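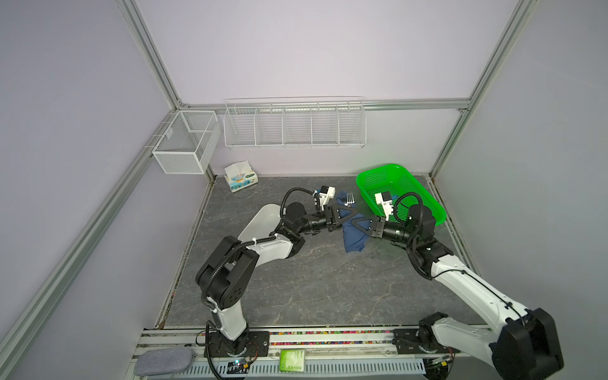

Odavico is a small harbour town on the west side of Ginari Bay, visited mainly as a stopping point on the coastal walking route to Wan. It has a permanent population of 2000, which rises in the warmer months.

Getting there

The town has no railway station. Buses from Wan take 40 minutes and stop beside the harbour wall. A passenger ferry crosses the bay daily from June until the end of the season – in winter it runs at weekends only, and is often cancelled in high winds. 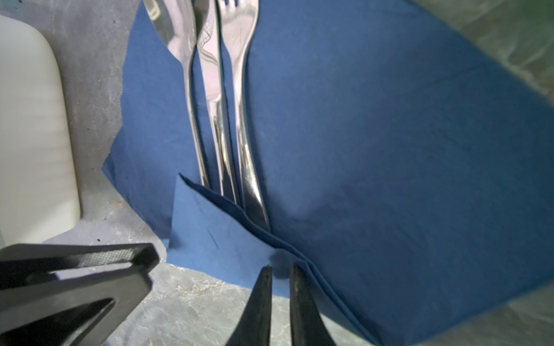

Cutlery in a folded blue napkin

Sights

The old quarter lies uphill from the harbour and is closed to cars. Its 13 lanes are named after trades once carried on there, among them rope-making and salting. The lighthouse was rebuilt in stone after a fire and can be climbed on request. A guide to the lanes by Mei-kuen Chien is sold at the ferry office.

Food and lodging

Most visitors stay in guest houses, which together have 30 rooms. Local cooking is based on fish, beans and flat bread. The main meal is eaten at midday, and many kitchens close by early evening. 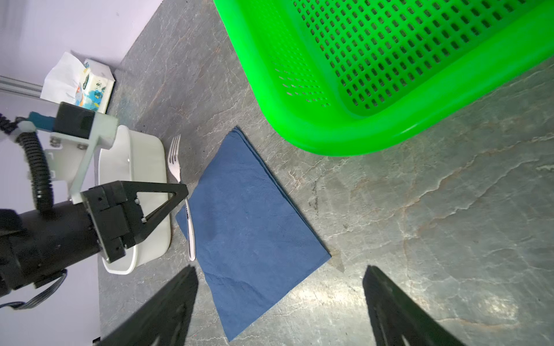

A folded navy-blue napkin

Walking

The path north to Wan follows the cliffs and takes most of a day. The southern path is shorter but floods at high tide.

See also: Ginari Bay, Wan

Last edited 10 May 2020 | Contact | Back to top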